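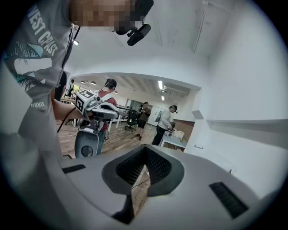 Filmez n'importe qui, n'importe comment, pourvu qu'il y ait du volume, le modèle fera le tri : c'est en gros ce qu'un lecteur m'a répondu après mon dernier billet sur Hakala. Je l'aime bien, ce lecteur, mais là je ne le suis pas du tout !

Le volume, j'y ai cru aussi. Chez Plostatik, on était partis pour 1040 démonstrations à la pince tenue en main, en groupe dans la même salle, chacun sur ses gestes. On en a gardé 178. Le reste n'était pas raté, c'était juste la même chose en boucle : même table, même petite boîte, même angle du poignet (et je m'y connais, j'en ai fait une bonne partie moi-même, un samedi).

Ce que je voudrais voir, ce sont des gens qui hésitent. Qui attrapent de travers, qui reprennent, qui changent de main. Un geste trop propre n'apprend pas grand-chose à un bras qui, lui, va forcément arriver de biais. Chez Gundell ils jettent toutes les reprises - je trouve ça dommage, c'est là que se cache le plus intéressant.

Alors oui, ça coûte plus cher. Il faut bouger les meubles, changer d'opérateurs, noter ce qu'on a changé, et au bout de 4 heures tout le monde a mal au pouce. Mais entre quelque 148 essais vraiment différents et dix fois plus de copies, je prends les premiers sans discuter. Et si mon lecteur veut venir tenir une pince tout un après-midi, il est le bienvenu.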